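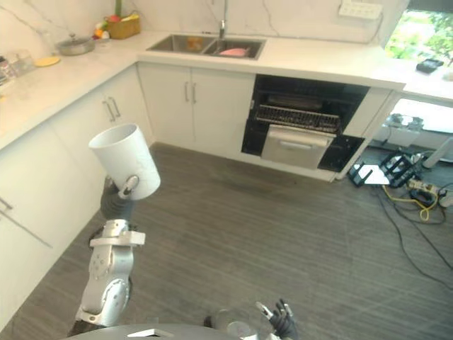
Issue 93, page 356

How to Clean Your Over-Ear Headphones

If your Horeo pads have gone a little sticky after a long winter of mixing, don't worry, mine do it too! Unplug everything first, then ease the pads off slowly, going all the way round with your thumbs -- they're tougher than they look. Wipe them with a barely damp cloth and a drop of mild soap, and leave them overnight on a Feltex mat (or any old towel, really). In the morning, press the rims back on until they click.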